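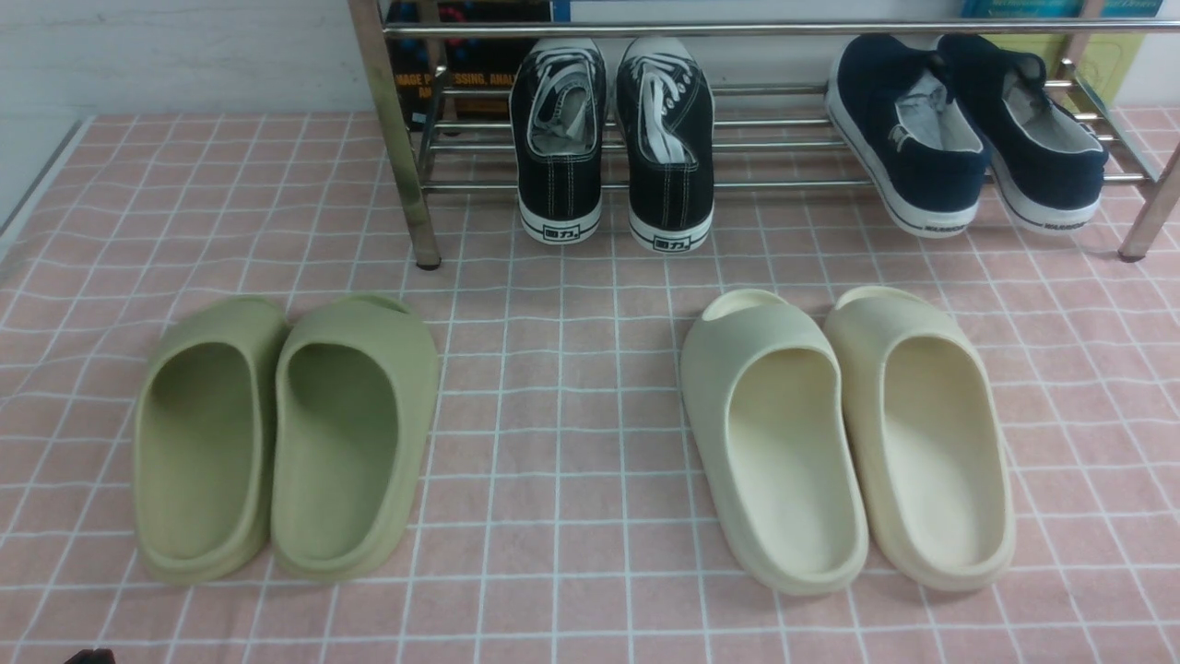

Attachment 1: green and cream slides on the mat, black and navy canvas shoes on the rack.

Subject: Re: [shoe-rack] Planner release for the pairing task

Picking this up from the earlier thread. I have read the release notes twice and I still don't agree that we're ready to merge. The old message is quoted so people don't have to dig for it.

> The new Plundton planner is ready for the pairing task. It takes the
> pair labels from Olurska, picks a grasp for each shoe and finds a
> path for the arm. On our log set of 2774 grasp attempts the planner
> returned a valid path for all but 69. I think that is good enough
> to merge this week. The remaining failures look like a perception
> problem, and perception can be fixed separately.
>
> Raditz already wraps the planner, so there should be no changes
> needed on the control side.

My trouble starts with "valid path." As far as I can tell from the code, a path is valid when the arm model doesn't hit the rack model or the floor. Shoes are not in the collision scene at all once they have been labeled. So the planner will happily route the wrist through the shoe next door and report success. With pairs set down this close together, I would like to know how many of the 2774 paths were clean in that sense. I suspect nobody has checked. I certainly haven't, and the log format makes it hard.

The cable isn't in the model either. Look at how it hangs off the forearm in the second attachment. The planner thinks it is moving a bare arm. It's not planning for a loop of cable, or for thin wires near the gripper that can end up in among somebody's laces. I don't expect us to simulate a cable, but a fat capsule along the forearm would be a start, and it would cost us very little.

Then perception. "Can be fixed separately" is doing a lot of work in that message. Four things I would want answered:

- Olurska pairs by color first and shape second. The two cream slides are not quite the same shade, one a bit greenish and the other more yellow. What happens when the color distance goes over the threshold? From reading the matcher, it drops the pair and never tries shape.

- Black shoes on the rack are seen heel first, standing on rails. The same model seen from above on the mat is mostly toe cap and laces. Were both views in the training split, or only one?

- Chrome tubing has highlights that move with the camera. The depth filter in Taşdemir was tuned on matte objects and I don't trust it within a finger's width of a rail.

- There are books standing against the wall behind the rack. One of them is an image processing title, and I would guess its bright lettering gives the feature tracker more to hold on to than any of the shoes do. Please mask the wall before you quote another tracking number.

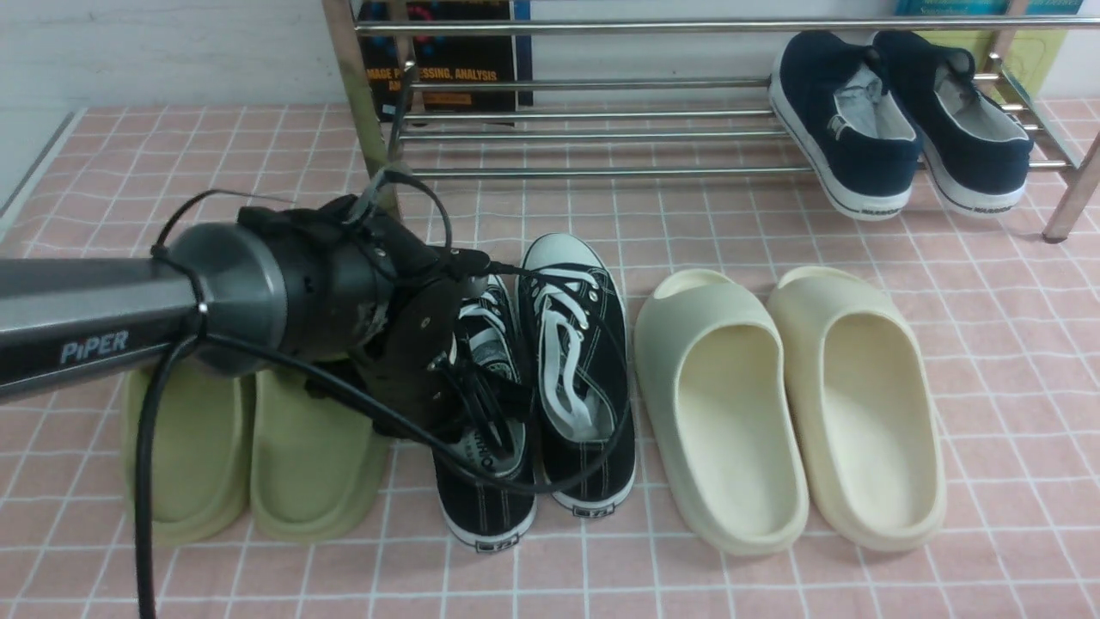 What I would accept before a merge

Put unlabeled and labeled shoes both in the collision scene, as boxes if need be. Rerun the log set with that change and post the new failure count, even if it's ugly. Then split the failures by cause, since 69 cases is few enough to read through in an afternoon.

On control: "no changes needed" is only true if you never look at the force limit. Raditz still closes the gripper on position. A foam slide and a canvas collar don't push back the same way, and the wrapper has no idea which one it's holding. Issue 2058 has been open since September and covers exactly this. I'd rather see that closed than another grasp sampler — we have 2 of those already and they disagree with each other.

I'm not against the planner. It is faster than the old one and the config files finally make sense. I just don't think a path count on recorded logs tells us much about moving real shoes, and I would like the merge held until the rerun is posted. If someone has already done it and I missed the message, send me the link and I'll read it tonight.

One small request for whoever edits the launch file: the rack height is still a bare constant in two places. Please make it a parameter.

13 December 2022

Back to top | Contact the list owner | Messages are copyright of their authors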